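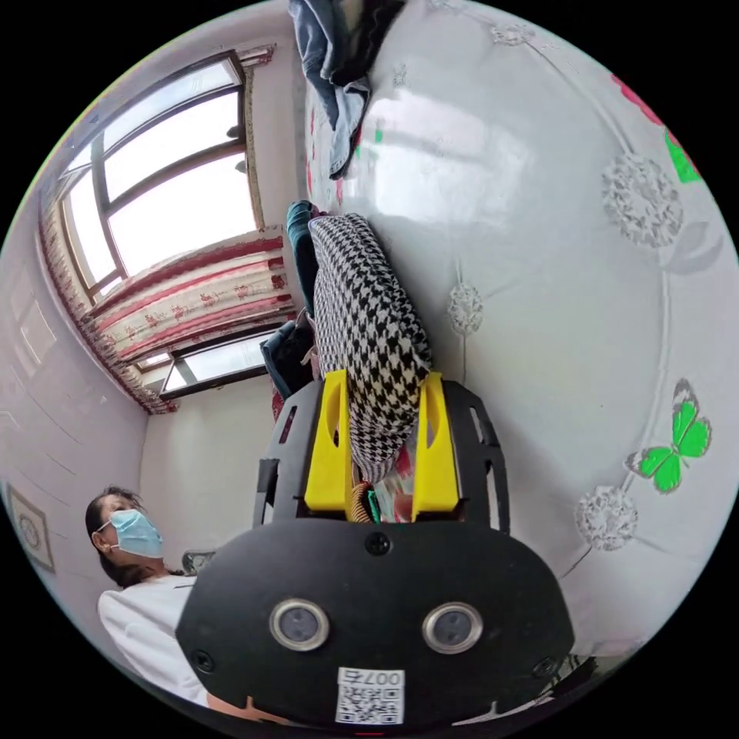 How do I stop the fingers from slowly opening while they hold a soft piece of cloth?
Set the holding current higher than the factory value and put a return spring of the correct strength on the trigger side. With soft cloth the motor gets almost no resistance, so the controller thinks the grip is finished and reduces the current too early.

Ticket: Grip relaxes on thin and soft fabric
Opened by: Anouk Vermeulen
Group: Gremport shared workshop, hand-held gripper build
Status: solved, one point left open

Anouk Vermeulen
I have built the second gripper after the Skadoreck drawings and I use the Brinetti controller board, firmware 1130. On hard objects the grip is fine. On clothes, the fingers close well and after a short time they relax, and the cloth slides out. A T-shirt is the worst, jeans are better. The power supply is good, I measured it under load. I also changed the motor cable, without result.

Ward Michiels
Which value do you have for hold_current? In the standard file it is 35 per cent. This was chosen for wooden blocks, so for cloth it is too low. Please try 60.

Anouk Vermeulen
With 60 it is much better. The T-shirt stays between the fingers for two minutes, then I stopped the test. But now the motor becomes warm, and when I release the trigger the fingers open with a delay. I did not have this delay before.

Morag Kerr
The delay sounds mechanical to me. Which spring is in the trigger? The Wouters kit had two sorts in the same bag, and they look nearly equal. The softer one is for the small version.

Anouk Vermeulen
I have opened the handle and you are right, it was the soft spring. I have now the stiff one inside. The fingers open directly when I release. While it was open I saw also that one screw of the motor bracket was not tight, so I put a drop of thread lock on it.

Ward Michiels
Good. For the heat, set hold_ramp to 2. Then the current goes down in small steps and it stops at the value which you have chosen. Save the file and restart the board — without the restart it keeps the old value, and this has cost me one evening.

Anouk Vermeulen
Done, and restarted. I repeated the test with a T-shirt, a scarf and a pair of jeans. Nothing slides, and I can keep my hand on the motor without a problem.

Hanneke De Bruijn
I have copied both values to the settings file in the workshop folder. Wim Meijer still has the old file on his laptop, so please do not take the settings from there.

Left open: with very thin silk the two fingers touch each other and the board reports an empty grip. Morag will look at the threshold in June, when she has her own gripper back together.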